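Categoría: Planta y procesos / Automatización

La celda de doblado y el turno de tarde

Última actualización: 26 de marzo de 2018

En Dreltdale la mesa de doblado siempre fue el puesto que se asignaba a quien volvía de una baja o acababa de entrar. Se suponía fácil. Con 1.089 prendas en el turno más cargado de noviembre dejó de parecerlo, y de ahí salió la decisión de probar una celda de dos brazos. Llevo el seguimiento técnico desde el principio y dejo aquí mis notas porque varios compañeros de mantenimiento me las han pedido por separado.

La celda trabaja con dos brazos sobre un mismo perfil de aluminio. La prenda se extiende en el suelo del recinto y hay una cesta de plástico verde en la esquina derecha del fondo. El software de secuencia es de Metik. La integración la hizo Dierckx, con Zachary Thibodeau como interlocutor, y la entregó con un manual de 155 páginas del que usamos el capítulo de paradas y poco más.

El caso difícil son las prendas finas con cintura elástica. El elástico recoge la tela y deforma el contorno que el sistema espera encontrar. El cordón añade otro problema: si queda bajo la pinza, el agarre toma cordón y tela a la vez y el primer pliegue sale torcido. Los pantalones cortos rosas reúnen las dos cosas, y por eso los usamos como prenda de ajuste. 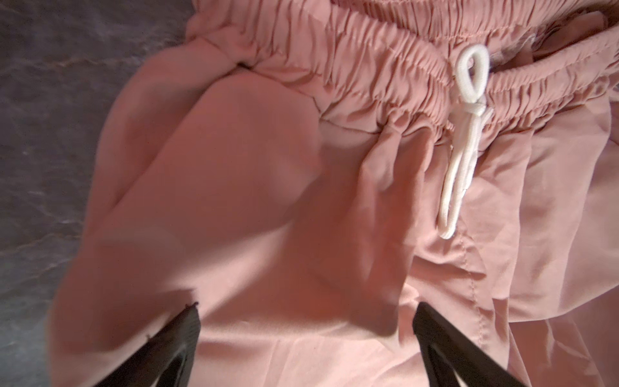
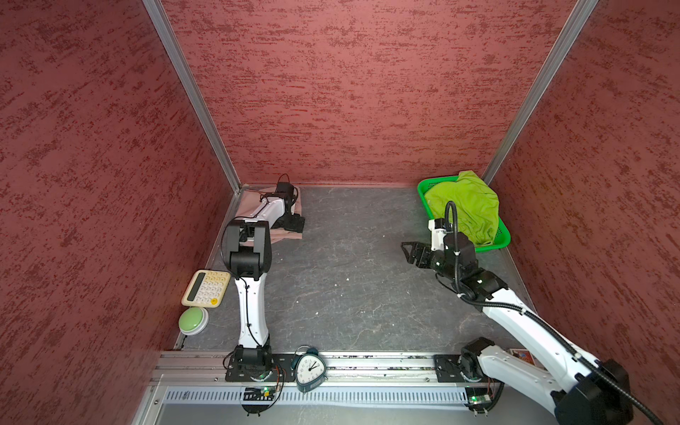
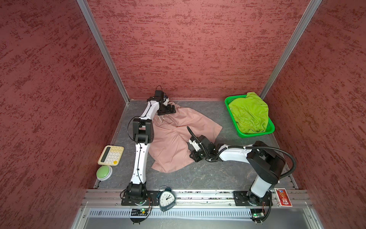
Tiempo de lectura: 3 minutos

El criterio de aceptación que fijamos con Rosalba Mancuso, jefa de turno, es sencillo: rectángulo cerrado, sin cordón por fuera y cintura en el lado correcto. La pieza que no cumple vuelve a la mesa manual. En la primera serie de 400 piezas volvieron casi 18 de cada cien. No me parece un mal dato para tela ligera, pero obliga a mantener a una persona doblando a mano, cosa que el plan inicial no contemplaba.

El cambio en los puestos es menos limpio que en el diagrama. Joyce Kirui pasó de doblar a supervisar la celda. Su tarea ahora consiste en preparar la prenda, vigilar el agarre, rearmar después de una parada y anotar la causa. Cobra lo mismo. Tiene menos carga en los hombros y más interrupciones, y me ha señalado, con razón, que el código de parada «agarre no válido» agrupa por lo menos tres fallos distintos. He pedido a Dierckx que lo separe. Sigue pendiente.

Rhonda McKinnon se quedó en la mesa manual. Recibe ahora solo lo que la celda rechaza, es decir, lo peor de cada lote. Su ritmo por hora ha bajado y en el informe mensual eso aparecía como pérdida de rendimiento. Pedí que se retirara ese indicador para su puesto mientras dure la prueba. Se retiró, aunque hubo que insistir dos veces.

Sobre la formación: fueron dos sesiones, las dos impartidas por Chelsea Bramwell, y las dos dedicadas a la pantalla de mando. Faltó explicar cómo colocar la prenda antes de iniciar el ciclo. Lo resolvió Joyce por su cuenta, extendiendo la cintura hacia la pared del fondo y dejando el cordón suelto. Ese procedimiento ya está escrito y lleva su nombre en la hoja.

Queda por decidir si se pide una segunda celda o se amplía la mesa. Mi recomendación por ahora es esperar a tener los códigos de parada separados y repetir la serie con el mismo tejido. También he pedido revisar la altura de la mesa manual, que se reguló para otra persona y sigue igual.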